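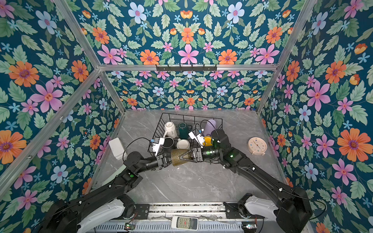
Bay 3 at Emville, from "The Handling Rules"

Chukwuemeka Akpan had been asked to cut the Prorarex handling rules down to a single page. They ran to 50. The first had been written by someone at Anozie who had since left, and it said that no cup was to be passed from one arm to the other until both grippers had stopped moving.

He kept that one. He kept the rule about the rack too, which said that a mug went back with its handle clear of its neighbours. He crossed out the rule about wallpaper. Bivasby had wanted plain walls in every bay, and every bay had flowers.

By the afternoon he was down to rule 17, and he was stuck on it. "An item shall be held so that it can be put down again." He read it aloud to the arms, which were working through the crockery and took no notice.
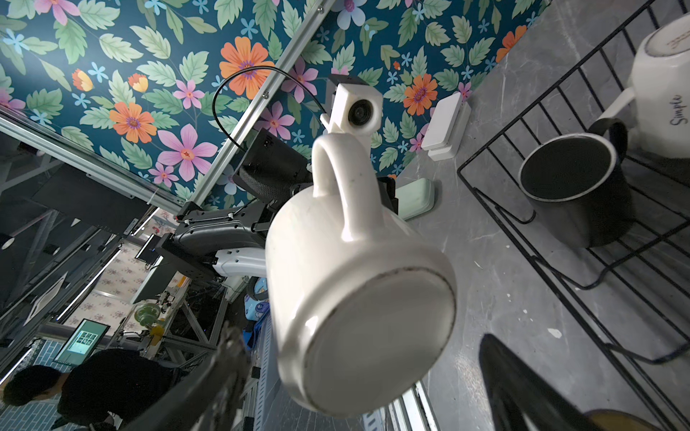

He thought it was either the silliest rule in the book or the only one he needed. His mother had said much the same to him when he was six, about her good teapot. She had never written it down, and he had dropped the teapot anyway.

He rang Bivasby and asked who had put it in.

"Is it causing a problem?" said the woman on the phone.

"No. I want to know if I can move it to the top."

She told him to fill in a change form and allow 60 days. He wrote the rule out again at the head of a clean sheet, left the wording alone, and went to look for the form.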